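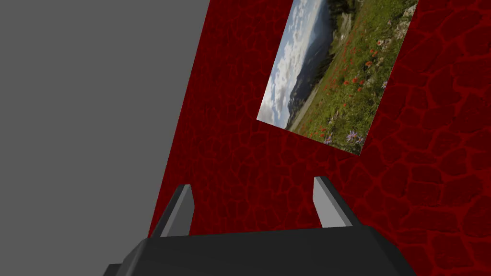 Painting an old brick or stone wall indoors

When we bought the house in Stanstead the back kitchen had one rough wall that had been painted so many times you could hardly tell what was under it, and I have been fussing over that wall, on and off, ever since. Friends ask me about it because they have one too (a chimney breast, usually, or the side of an old pantry), so I've put down what I know, in no great order.

Look for damp before you buy so much as a brush. Tape a square of kitchen foil flat to the wall, all four edges sealed, and leave it for a couple of days. If the side against the wall is wet when you peel it off, moisture is coming through and you need to find out where from. If it's the room side that's wet, you only need to open a window more often and perhaps put a lid on the potatoes! I did mine in February, when the weather was at its foulest, and I'd do it then again.

Next, cleaning. A stiff bristle brush, the long nozzle on the vacuum, then warm water with a very small squirt of washing-up liquid. Don't soak it. Work from the bottom up so the dirty drips don't run down dry wall and leave streaks, then rinse from the top with a clean sponge. White powdery bloom should be brushed off dry, and brushed off again a week later when it comes back, as it will.

If the house is old, test the existing paint for lead before you scrape or sand anything. The kits are cheap and quick.

Loose pointing wants raking out to about the depth of your thumbnail and filling again. For an old soft wall use lime mortar, and keep it damp with a plant mister for a few days so it doesn't dry too fast and crumble. My neighbour Bảo Triệu, who has far more patience than I have, fills his joints with an icing bag, and I must say they look lovely.

As for paint, I'm fond of deep colours on a rough wall. Dark reds especially, they seem to settle into all the dips and look different by lamplight. You do need a breathable paint, either a mineral one or a good limewash. I used Serholm masonry red on ours, thinned a little for the first coat, and a long-pile roller with an old shaving brush for the cracks. Buy half as much again as the tin says you'll need. Rough walls drink it.

Let the first coat dry overnight, even if it feels dry by teatime. Mine felt dry and I went back over it and pulled half of it off on the roller, which was a long evening.

Keep the neighbouring walls plain. We tried a busy paper next to ours and both of us got a headache at breakfast, so it's a flat grey now and much calmer.

For dusting afterwards, a dry paintbrush is better than a cloth, which only snags and leaves fluff. And do write the name of the colour on a bit of masking tape inside the cupboard door, with the date you opened the tin. Mine says 26/10/2022 and I've been glad of it twice already, once after the bicycle and once after the soup.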